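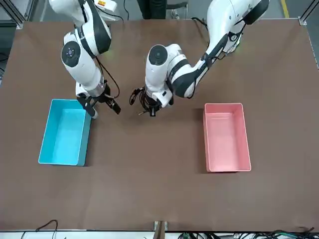

Why plan for the two arms together at all, Forent asked when the last report went round, if each one mostly keeps to its own bin? It's a fair question and we've spent a good part of this period on it. The short reply is that "mostly" was doing a lot of work. Each arm has its own bin until a cable is longer than expected, or a wrist has to swing wide to get fingers past a rim, and then the two want the same bit of air over the middle of the table. Our old setup handled this with a lock: one arm moved, the other waited. Safe, and painfully slow to watch.

The new coordinator, which we've been calling Trindade since the proposal, does away with the lock. It plans both arms over a short shared window and replans whenever either one falls behind. We're really pleased with it! It went onto the bench controller in October and has been the default there ever since. The old lock is still in the code as a fallback and can be switched back on from the operator screen.

Progress against the work plan

Shared planning. Complete, with one open item. The coordinator treats each gripper plus whatever it's carrying as a single swept shape, and that shape can grow. When the perception side reports a cable hanging from the fingers, the volume under the gripper gets longer and the other arm gives it room. The open item is how quickly the volume shrinks again after release. At the moment we hold it for a fixed time, so an arm that has just let go of a cable keeps politely asking for space it doesn't need.

Cable perception. Well along. We've hand-labelled 1,226 images of black cable in bins, alone and in heaps, and the segmentation model trained on them is a big step up from the one we demonstrated at the start of the grant. Thin strands against a pale bin floor are close to solved. Black cable against a black gripper finger is not, and that's where the labelling effort is going now.

Motion tooling. Complete. The replay viewer lets you scrub through a run with the planned and measured paths laid over each other, and it has changed how we work more than anything else on the list. Arguments that used to take a morning now take a cup of tea.

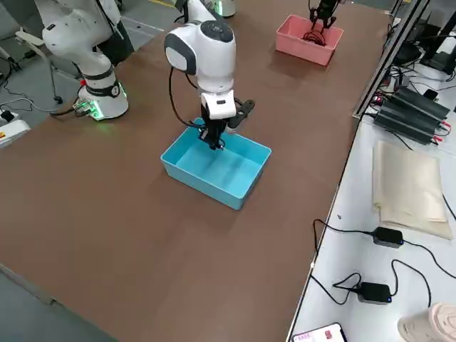
Do the 300 trial runs include the ones where the system stopped itself? Briltgate raised this after reading our draft, and yes, they do. We count every run from the moment the start command goes out. Of those 300, 69 ended in a stop called by the software, and we've gone through each of them in the viewer.

The biggest group came from the planner running out of time, typically with both grippers low inside their bins and very little free space to search. We've since given it a better first guess, a stored retreat path for each arm that it can start from and improve on, and the time-outs have dropped away noticeably in the runs made afterwards. We haven't folded those later runs into the totals and won't until the full set has been repeated.

The next group was perception disagreeing with itself. The overhead camera and the wrist camera would put the bin wall in slightly different spots, and the coordinator (quite properly) refused to send fingers down beside a wall it wasn't sure of. That led us to the piece of work we're most excited about this period.

Finding the bin from the wrist

We used to set bin positions by hand at the start of a session, and if someone bumped a bin, the positions were wrong until somebody noticed. The wrist camera now does the job. Before its first reach, the arm pauses, looks, fits a rectangle to the rim and passes the position and angle to the coordinator.
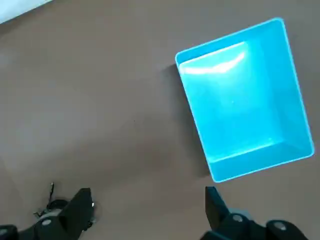

Blue bin as viewed by the wrist camera, gripper fingers open.

Glare was the hard part. Glossy plastic under ceiling lights gives you a bright streak that looks wonderfully like an edge, and the first version of the fit would grab it every chance it got. The current version uses the whole rim and scores the four sides together, so one false edge gets outvoted. The fit takes about 10 milliseconds on the bench computer, which leaves plenty of room to run it again mid-task if we decide that's worthwhile.

What's still bothering us

Grasp choice in a dense heap remains the weakest link. The model can tell you where cable is, but it's much less good at telling you which strand is on top, and picking the wrong one drags half the heap along. We tried ranking grasps by how much of the strand was visible and it helped a bit. We're now trialling a short test lift: the arm raises the gripper a small way, compares before and after, and decides whether to carry on or let go. Early days, but the log files are a pleasure to read for once.

Timing between the two controllers also drifts over a long session. It's small and the coordinator copes, but we'd like to know the cause. Groso has offered us an updated driver and we'll test it on one arm first. 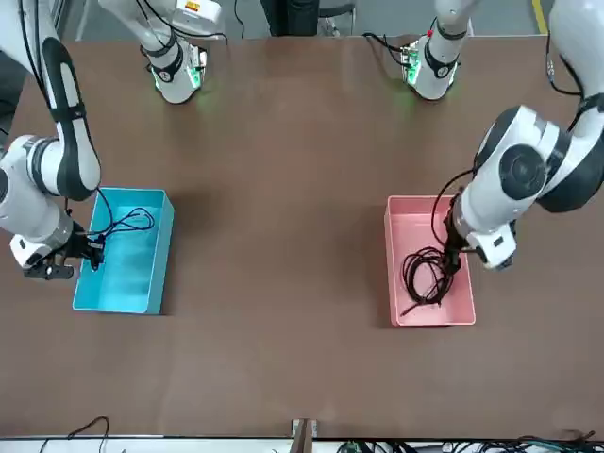
TRINDADE SOFTWARE GROUP

Plans for the next period

Repeat the full trial set with the new retreat paths and wrist-based bin finding both switched on, using the same counting rule as before.

Finish the test-lift work and report it with or without a good result.

Replace the fixed hold time after release with one driven by the camera.

Write up the replay viewer properly so Briltgate can run it on their own bench. It's already usable, but the install notes assume you sit next to us.

Spending is in line with the budget and we're not asking for any change to the milestones. We'd like to move a small amount from travel to labelling, and will send the form separately.

Comments

Reader, 9:40 am
Great to see the stopped runs counted in. Could the next report split them by cause in a table? The two groups described don't cover all of them.

Reply from the authors, 11:05 am
They don't, no. The rest are a mixed bag and we'll table the lot next time.

Reader, 2:20 pm
Would the rim fit work on a round tub, or is it rectangles only?

Reply from the authors, 2:55 pm
Rectangles only for now. An ellipse version wouldn't be a huge job and we'd love an excuse to try it!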